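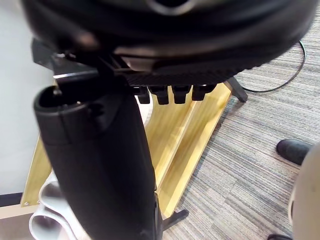

Collesham workshop's home-built robot arm picks up its first parts

September 7, 2025

A robot arm built from scratch by members of the Collesham shared workshop has started lifting and sorting small parts, five months after the first pieces were cut. The arm, which the group calls Galli, made its first full run in front of other members this week and got through a whole tray of bottle caps with only two drops.

It is a lovely thing to watch. Galli swings out over the tray, stops, seems to think for a second, and then closes its fingers on a cap with a soft click. The room cheered at the first one. By the end of the tray people were calling out which cap it should go for next (it doesn't listen, but that didn't stop anyone).

The project began in April, when a few regulars at the workshop on the edge of Dritbridge wanted something bigger than the desktop kits they had been putting together. Most of those kits could push a pencil around and little else. The plan for Galli was an arm that could reach across a workbench, hold something with a bit of weight to it, and be repaired with tools already hanging on the wall.

Many of the parts are secondhand. The shoulder motor came out of an old treadmill, and the power supply had been sitting on a shelf in the workshop for years with a label saying it might work. It did. The joints were printed and reprinted until the group was happy with the fit, and the elbow alone went through nine versions. The early ones are kept in a box by the door, and newcomers are encouraged to take one apart and figure out what was wrong with it.

The fingers took the longest. The first pair were stiff and square, and they sent caps flying across the room as often as they picked them up. A softer pair held on well but wore through at the tips. The fingers on the arm now have a firm core and a thin grippy sleeve that slides off when it needs replacing, and a new sleeve costs less than a cup of coffee.

A small camera rides at the wrist, looking down past the fingers at whatever they are about to touch. Getting it to stay put was a project of its own. Every time the arm stopped short, the mount shook and the view went blurry just when it mattered. A stiffer bracket fixed most of that, along with a change to the code that slows the arm down over the last few inches of a move. Members say that slower approach did more for the success rate than any of the clever stuff they tried before it.

The software that ties it all together is called Gurkano, and it was written at the workshop as well. It takes the pictures from the wrist, picks out a likely spot to grab, and works out how to get the arm there without hitting the bench. There is also a practice mode, where a person guides the arm by hand through a job and Gurkano plays the same moves back. Kids at the last open evening took to practice mode right away and spent most of the night teaching the arm to wave.

More than 20 people have worked on the build so far. Some had years of electronics behind them, and others had never held a soldering iron. One pair of members joined to learn how to fix bicycles, wandered over to see what the noise was, and ended up doing nearly all of the wiring – neat wiring, too, with every cable tagged at both ends.

There is plenty left to do. Galli still has trouble with anything shiny, and clear plastic might as well not exist as far as the camera is concerned. The wrist can turn only so far before its cables pull tight, so the arm sometimes has to back all the way out and come in from the other side. A new cable guide is being drawn up and should be ready to print soon.

After that, the group wants to try jobs that would be useful around the workshop. Sorting the screw jar is at the top of the list. The jar has been filling up with mixed hardware since the place opened, and every attempt to sort it by hand has been abandoned before lunch. Holding a circuit board steady for soldering is another popular idea, and somebody has already sketched a set of narrow fingers for it.

The plans for the arm, including drawings for all the printed joints and a full wiring chart, are in a binder at the front desk, and anyone is welcome to copy them. The group would be especially glad to hear from people in Dritbridge who have built arms of their own and are willing to compare notes on grippers. Spare motors are welcome as well, working or not.

Galli will be running again at the next open evening, with practice mode switched on and a fresh tray of caps. Visitors can try guiding the arm themselves, and no experience is needed. Long sleeves should be rolled up and lanyards left at the desk. The build team will be at the bench all evening to answer questions, and the box of old elbows will be out on the table for anyone who wants a look.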